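Home > News > Key Stage 3 > Pupils put a grocer on trial, and the grocer gets off again

Pupils put a grocer on trial, and the grocer gets off again

A history lesson that asks thirteen-year-olds to try a Victorian grocer for watering down the milk and chalking up the flour has been rewritten after 512 pupils acquitted him almost to a child.

The lesson, Adulterated!, was put together by Nga Khương and Joaquín Cisternas and tested in schools from November. Classes are given a bundle of sources - shop ledgers, an angry letter to a newspaper, a chemist's report - and have to decide whether the shopkeeper knew what he was selling. The authors had expected a lively split. What they got was a great wave of sympathy for small business.

"They kept saying he had a family to feed," said Khương. "So did his customers, and he was feeding them plaster."

The trouble seems to have been Source C, a character reference from the grocer's vicar, which ran to a full page and was far easier to read than the chemist. It has now been cut to two sentences. The chemist's report has gone the other way, gaining a glossary and larger type, and pupils will meet it first.

Thirumalai Thomas, who taught the trial version to three classes, welcomed the changes but said he would miss the closing speeches. One defence barrister in his second group spoke for most of the hour and had to be stopped by the bell. The revised timings allow each side 3 minutes.

There is a new homework task too, in which pupils write to their MP, in character, demanding or opposing a law on food purity. Teachers are advised to collect the letters themselves. Two were posted last time, and one received a reply.

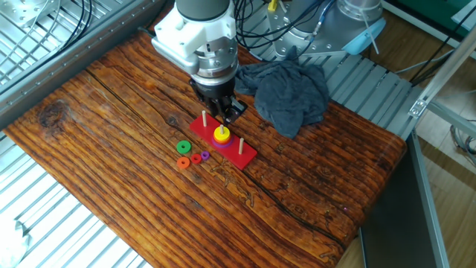 Classroom resources

The revised pack has 175 pages, most of them photocopiable, and includes source sheets, role cards for judge, jury and witnesses, and a mark scheme. Schools that took part in the trial will be sent it free. Nhi Lương is taking names for the spring training session, which starts at 4.15pm and includes tea, with milk.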